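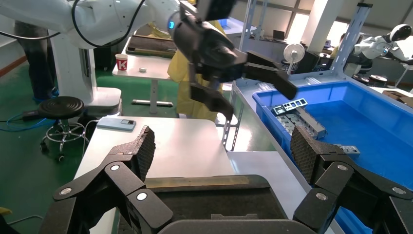
The Long Winter of Radden

The rat has been following me for most of the evening. It isn't hostile, it doesn't drop anything, and according to the forums it can't be killed, sold or reasoned with. It just trots along behind my character through the salt marshes of Radden, and when I stop to look at the map, it sits down.

Players of Plunurex have several theories about the rat. Some say it leads to a hidden quest. Some say it's a bug left over from the February patch. The studio has declined to clear this up, possibly out of kindness, and possibly because a mystery costs less to maintain than a dungeon.

Plunurex is an online role-playing game with a level cap of 100 and, on the night I logged in, 3,171 people inside it. By the standards of the genre that's a small town with one decent bakery. Much larger games have been switched off for less. This one keeps getting updates, and the newest adds a frozen region called Dinu, a fishing overhaul that somebody must have asked for, and a boss named Rudent who takes so long to defeat that raid leaders now schedule a dinner break. 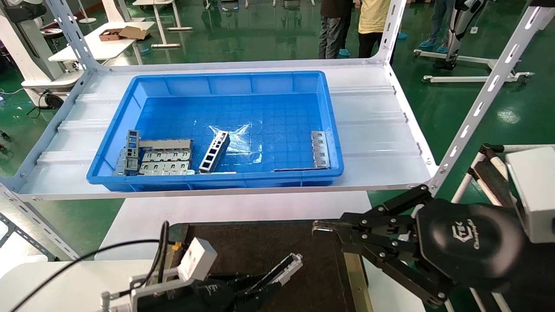 Words by Preben Eyvindsson
December 9, 2019

I should admit that I came to Plunurex as a tourist. I picked a cleric, on the theory that people are polite to anyone who can heal them. This held up for two dungeons. In the third I healed the wrong warrior, and a man in antlers called me a word I had to look up.

The early game is brisk and a bit silly. You wake on a beach, as you always do, and a fisherman gives you a stick. By level 10 you've traded the stick for a bigger stick and delivered enough soup to feed a garrison. The writing is better than it needs to be. One soup customer refuses delivery because he ordered it before his divorce and no longer feels like the same person. I carried that bowl for three more levels. It still takes up a slot in my bag.

Then comes the middle, which the regulars call the Porridge. From level 40 to level 70 there's very little new to see, and the experience bar moves like a glacier with a bad knee. Veterans speak of the Porridge with the fondness people reserve for terrible summer jobs. The update was supposed to thin it out. What it did was add a second kind of wolf.

And yet people stay, and after a few weeks I started to see how. The guild that took me in meets every night at the same campfire outside the gates of Radden, and on most nights they don't go anywhere. They compare hats. They argue over whether the old mount animations were better (they were worse, but they were there first). A druid reads out her crossword clues and the tanks get them wrong. At some point someone proposes a dungeon, someone else says it's late, and the fire crackles on its four-second loop.

Dinu, when I finally got dragged there by friends with far better boots than mine, is lovely. The snow squeaks. The light goes violet toward evening and the wind knocks your arrows sideways, a feature archers have greeted with a petition. There are ruins under the lake ice that you can see and can't reach, and a whole channel of the guild chat is now devoted to trying. So far they've used fire spells, falling damage and a catapult on loan from another guild.

Rudent lives at the far end, in a hall with terrible acoustics. He has three health bars and a monologue, and the monologue can't be skipped. We reached his second health bar twice. On the second try our best tank had to leave and put a child to bed, so the rest of us stood in a corridor and waited for her, eating imaginary bread to restore our mana. She came back. We lost anyway, in under a minute.

I logged out at the campfire. The rat sat down.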